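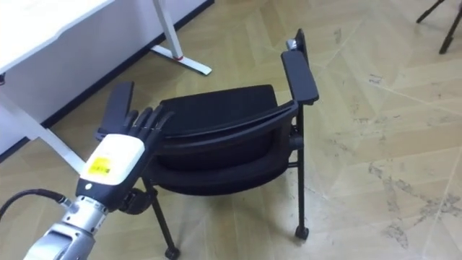
The Back Room Gallery, Part One — Desk, Floor and a Great Deal of Dithering

Posted Tue 22 December by the Brumenstead Spare Room Diary

Print this page | E-mail this page

Search this site Enter keywords Go

Well, I promised you all pictures of the back room before Christmas and I've only gone and left it until the last minute. I've been writing about this room since November, when the old carpet came up, and a few of you have been asking (very politely, thank you) whether there was ever going to be anything to look at. So I'm starting the gallery with the desk end, as it's the only end I'd let anyone into at the moment. The other end is still boxes, a rolled-up rug and the ironing board, which has lived in there so long it ought to be paying rent.

If you're new, the short version is that we moved to Brumenstead, inherited a room with brown carpet and a ceiling light like a flying saucer, and I decided it would be a proper workroom. Six weeks, I said! I'm not going to tell you how many it's been.

The chair

Plain black office chair, arms, padded back, nothing fancy. I went back and forth over this for ages. I had my heart set on something in mustard, and there was a lovely one in the Nyberg showroom that I sat in for so long the assistant came over to see if I was all right. But it had no arms, and I know what my shoulders are like by teatime if I've got nothing to lean on. The back on the black one has a nice smooth curve along the top and it bulges out a little behind, and once I'd stopped sulking about the mustard I got quite fond of it. Black also doesn't show tea, or at least it hasn't yet.

I spin it round to face wherever I happen to be talking, so it never sits square to anything. My other half straightens it every night and I undo it every morning.

The floor

Light beige parquet, and I'm still a bit giddy about it. I wanted pale from the start — the window's on the mean side and the brown carpet ate what light there was. We had samples from Unance and samples from Flonance lined up along the skirting for a fortnight and everyone who came to the house was made to choose. The Flonance one won by a mile with visitors and so naturally I dug my heels in for the other, then woke up one Sunday and knew they'd all been right.

Several of you asked about chairs marking it. I did look at those clear mats but they curl at the corners and I'd be flat on my face within a week. I sweep up grit before it gets under anything and that's my whole system. Soft broom, no wet mop, a barely damp cloth if something's been spilt.

The desk

White, and it goes against the wall at the back. I had planned on wood, but with the parquet it all started to look like the inside of a sauna. White lets the floor have its moment. It does show every pencil smudge, mind you, so there's a cloth in the drawer (top one, with the stamps and the good scissors) and I give it a wipe when I remember.

The dark skirting

This has divided the family! I know everybody does white, and I had the tin of white in my hand, I really did. But a dark baseboard against a light floor gives the room an edge, like a line ruled under a heading, and it hides the scuffs from the hoover. It took 4 coats because I would keep doing it by lamplight and finding the thin patches next day. If you try it, use decent tape and pull it off slowly, and do it in daylight for heaven's sake.

What I'd still like to sort

A lamp for the desk, first of all, as the flying saucer has gone to the tip and I've been managing with the one from the landing. Something on the wall too, though I can't settle on what. And I'd like a small rug somewhere, but not under the chair, I've learnt that lesson in another house.

Part two will be the shelves, once there are shelves. They're due after the New Year and I've cleared the wall ready. Do keep the paint questions coming, and if anybody has used the Nyberg brackets I'd love to hear whether they hold a row of big cookery books — mine weigh a ton.

Print this page | E-mail this page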